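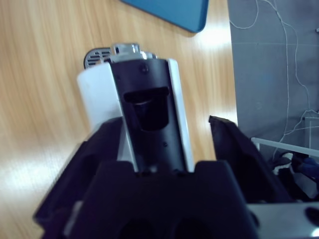 *2 min read*

Good news for anyone in Satasham with a kitchen drawer full of used coffee pods: the council has finally said yes to collecting them from the kerb! I've been moaning about this for ages (sorry, regular readers), so forgive me for being a bit giddy.

From November you'll be able to put aluminium pods out with your normal recycling, as long as they're in one of the green bags you can pick up from the library or the Hunness Road tip. Plastic ones still go in the general waste for now, which is a shame, but I'll take it. The petition at Zunetti, the café by the bus station, closed with 1,921 names on it, and I'm told it was read out in full at the meeting. Not the names, thankfully, just the wording.
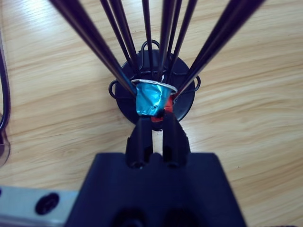 Over on the town page Hijazi wanted to know whether we'd have to scoop all the grounds out first, and said that if so the whole thing would be dead by Christmas. Fair point, but no! The leaflet says to leave them in, squash the pod if you like and let it drain before it goes in the bag. I've been drying mine on the windowsill and the smell is rather nice.

The first run covers nearly 3,000 homes, mostly north of the river, and the rest of us join in the spring. I'm on the wrong side, of course, so I'll be carrying mine over the bridge to my sister's until then. Bags are limited to 3 per household and the library desk shuts at half past four, so don't leave it until after work like I did.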